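**Zistis opens its Rirnthorpe workshop to visitors for a day of tea-serving robots**

RIRNTHORPE - Zistis, which builds and trains robot arms for kitchens and care homes, will open its workshop on Yorath Street to the public on Saturday. Doors open at 10 a.m. and the last group goes in at 3:30 p.m. Entry is free.

The main demonstration is a tea service. A single robot arm works at a white table set with stainless steel cups and saucers, and visitors can stand at the rail and follow the job from start to finish. Each round covers handling the cups, pouring and stirring. Between rounds, staff reset the table and take questions.

The company held a trial run of the open day in July for neighbors and families of staff. A total of 210 people came through the building, more than the front room could comfortably hold, so this time visitors will go in by timed group.
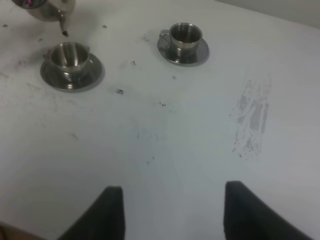
Zistis chose tea because most people know how it should go. A visitor with no background in robotics can tell right away if a cup has been set down badly or a spoon has hit the rim. The company says that kind of audience is useful to it, and comment cards will be handed out at the door.

Steel cups are also a hard test. Polished metal reflects the room, the arm and the other cups, and a camera can mistake a reflection for an edge. The small handles leave little to hold on to. Engineers on the project have spent much of the past year on shiny objects alone.

The control software, called Zeserby, was written in Rirnthorpe. It learns from rounds guided by a human operator and then repeats the task without one. The current version was trained on 723 guided rounds of the tea service, all of them recorded in the same workshop that visitors will see.
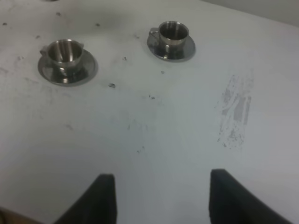 Results from the company's own testing will be posted on a board by the entrance. In the latest set of 59 unassisted rounds, 56 were finished without a staff member stepping in. Two of the other three were stopped when a cup was gripped off center, and one was stopped by an operator who thought a saucer was about to slide. The board will be updated during the day with the rounds run in front of the public, including any that are stopped.

Speed is not a goal at this stage. A round takes several minutes, and the arm waits between steps while the software checks its cameras. Visitors who want to see a complete round should plan to stay for a full group slot of 30 minutes.

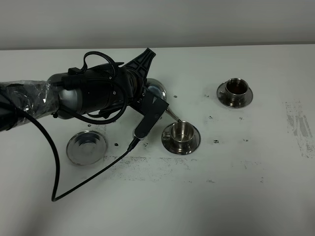 Three other stations will be open in the same building. One lets visitors guide a practice arm by hand and try to move a cup from one saucer to another. A second shows the camera views that the software works from, on a large screen with an engineer on hand. The third is a parts bench with grippers from earlier projects that can be picked up and handled.

Children are welcome at all of the stations. Those under 12 must be with an adult at the practice arm. The rail at the main demonstration should not be crossed at any time, and the arm will stop if the gate is opened.

Tea made by the robot is for demonstration only and will not be served. Tea, coffee and cold drinks will be available in the yard.
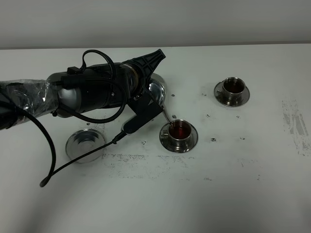

*The Zistis arm dips a metal teaspoon into a cup of tea at the company's Rirnthorpe workshop.*

**Visitor information**

- Place: Zistis workshop, Yorath Street, Rirnthorpe
- Hours: Saturday, 10 a.m. to 4 p.m., with groups every half hour
- Tickets: free, from the front desk on the day
- Parking: behind the building, with two accessible spaces by the side door
- Access: the ground floor is step-free, and seats can be placed at the rail on request

Reporters and photographers may attend a separate session at 9 a.m. Requests for that session should go to the Zistis press desk by noon on the day before. Flash photography is not allowed near the table because it affects the cameras.

**About Zistis**

Zistis develops robot arms and software for light work in kitchens, cafeterias and care homes. Its design, training and testing are all done in Rirnthorpe.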